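Writing the rules for a tabletop test

When two laboratories report success rates for the same arm sorting the same blocks, the figures are rarely comparable. One group resets the workpiece by hand to a taped outline. Another drops the blocks wherever they fall. Both call the result a trial.

The Mastano working practice, now in its second draft, is an attempt to fix this for small manipulation benches. Its editor, Malsha Dewan, began with a survey of 50 published block-pushing tests. Only 20 stated how the objects were placed at the start.

The draft deals first with the fixed parts of the bench. Anything the objects rest on must be located against a datum, and its surface recorded by material and finish. Changing the surface starts a new series, even if the arm and its program are untouched. Joints between planks or panels are to be noted, as a sliding block can catch on them.
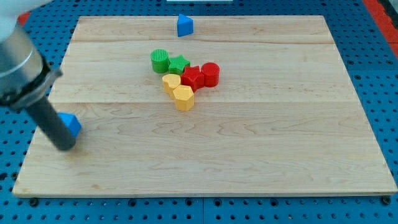
Start positions are the longer section. A layout is defined by the centre and rotation of each object, and a block that touches its neighbour is logged as in contact. Mirror-image layouts count as separate cases. Objects are named by shape and colour together, so that an instruction such as "move the star" can be marked as ambiguous before the run and scored on that basis.

Scoring is strict. The operator writes down the goal condition before the arm moves, and a run stopped by hand is entered as a failure with a reason code. The minimum series is 200 runs per layout set. At Lermont, where the draft was tried in February, the bench completed 504 and threw out nearly 20 for missing start records.

Idris Voyle, who ran the Lermont series, objects to one clause. The draft allows the tip of the tool to begin at any height above the surface, provided it is recorded. He wants a fixed clearance, on the grounds that a low start shortens the approach and flatters the cycle time. Dewan has left the clause open for comment. The third draft will go to the benches at Lyons before it is issued.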